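Notebook, creep and settling tests, Ung bench
April, entry started 8:40

Picking up from the last entry. The Altska pads are back from the oven and have been at room temperature overnight. The aim this week is to decide whether the softer compound can go under the Brandberg cabinets or whether we stay with the old pad and accept the extra height.

Background for anyone reading without the earlier pages

The cabinets sit on four feet, each with an elastomer pad between the foot and the floor. Under constant load the pad compresses at once by a certain amount (elastic part) and then keeps going slowly for days (creep). The elastic part does not matter to us, it is shimmed out at installation. The creep does matter, and so does any difference in creep between feet, which shows up as a door that no longer closes square.

Setup

Dead load rig, lever arm, dial indicator on the top platen. Load per pad 396 N, checked with the Graviter cell before and after the run. The cell drifts when first switched on, so leave it powered for 900 s before taking a zero. I did not do this on the first attempt and threw that run away.

Pads are cut from sheet with the punch, not the knife. Knife-cut pads had sloped sides and the loaded area was anyone's guess. Condition each pad with 2 load cycles before the run and let it recover fully. Skipping the conditioning gives a larger first-day creep that does not repeat on the second day, and I have been misled by that before.

Readings are taken on a log schedule: close together in the first minutes, then hourly, then morning and evening. Plotting displacement against log time should give something close to a straight line for this type of rubber. If it bends upward late in the run, suspect the rig or the room temperature before suspecting the pad.

Results so far

Old pad: straight line, low slope, same as last year's sheet within what the indicator can resolve. Nothing to add.

Soft pad: higher slope, as expected from the data sheet. The line is straight for the first day and then wanders. The wander follows the room thermometer closely. When the heating goes down in the evening the indicator backs off a little, and it comes forward again in the morning. I think most of this is the steel column of the rig changing length. A blank run with a steel slug in place of the pad is needed to separate the two, and should have been done first.

Eccentric load

The second question is what happens when the load does not pass through the middle of the pad. The installers do not center the feet to better than a few millimeters, and there is no reason to expect that to change. With an off-center load the near edge of the pad sees more stress than the far edge, so it creeps faster, so the foot tilts, which moves the load further out. For small offsets the effect is slight. For larger ones it feeds itself.

The same argument applies to any pile of parts where each one is placed by eye. What counts at a given joint is the combined center of gravity of everything above it, relative to the contact area at that joint. One part set to the side can be cancelled by the next one up or made worse by it, and the rigid case says only whether the pile stands. It says nothing about what a soft layer in the joint will do over a week.

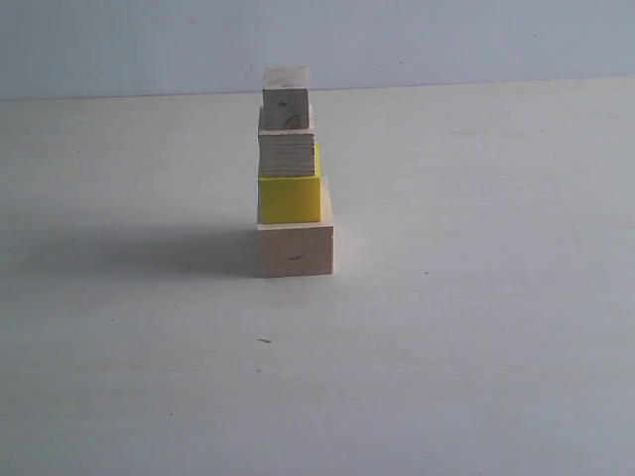
Procedure for the offset runs

1. Scribe center lines on the lower platen and on the pad. Use the white pencil, the silver one rubs off.

2. Set the offset with the slip gauges against the side stop. Remove the gauges before loading.

3. Fit 2 indicators, one on each side of the platen along the offset direction. Mean of the two gives settlement, difference over spacing gives tilt.

4. Lower the lever arm by the screw. Do not let it drop the last bit, the pad slides and the offset is lost.

5. Start the clock when the arm is free of the screw and not when it is first touched.

6. At the end of the run, unload and keep reading the recovery for as long as the load was on.

Open points

Blank run with the steel slug, before anything else.

Does the soft pad stick to painted concrete after a long hold? One of them needed a blade to get it off the platen. If it bonds, it may be harder to re-level a cabinet later on. Try paper between pad and platen, and also talc.

The second indicator has a sticky spot near the start of its travel. Preload past it or swap it out.

Remaining soft sheet is enough for the offset series with one spare pad. Order more before starting on the humidity runs.

Stopped 5:15, load left on, screw backed off and tagged.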